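Support ticket 671: coffee task stalls after burner comes on
November 2025 | posted by the Nindurik kitchen bench
Print | E-mail this ticket | 200 shares

Hello again to everyone at Nollirness, and thank you for being so patient with us back in April, when we couldn't even get the drawer test to load. We're much further along now – the simulated kitchen runs nicely and the arm folds a dish towel better than I do.

Coffee is where we're stuck. The job is to turn on the burner, pick up the moka pot and set it on the hot plate. The first part goes through. Then the arm hovers over the plate with its fingers open until it hits the 3000 step limit, and the run is marked failed.

Tried so far: a fresh install, the older Erneck policy, and a lower table friction (a long shot, I know). I also split the instruction in two, and the pot half works fine when it's run by itself.

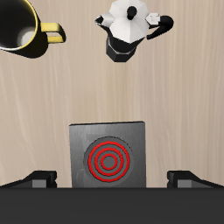
Reply from Chiba: we had the same stall, and for us it was the task check, which waited for the burner flag to clear before it released the next goal. Try setting the flag to latch. I'd still not let one of these near a real stove, but it can manage breakfast in the simulator.

Latched the flag this afternoon and started a new batch. I'll leave the ticket open until it finishes.

2 comments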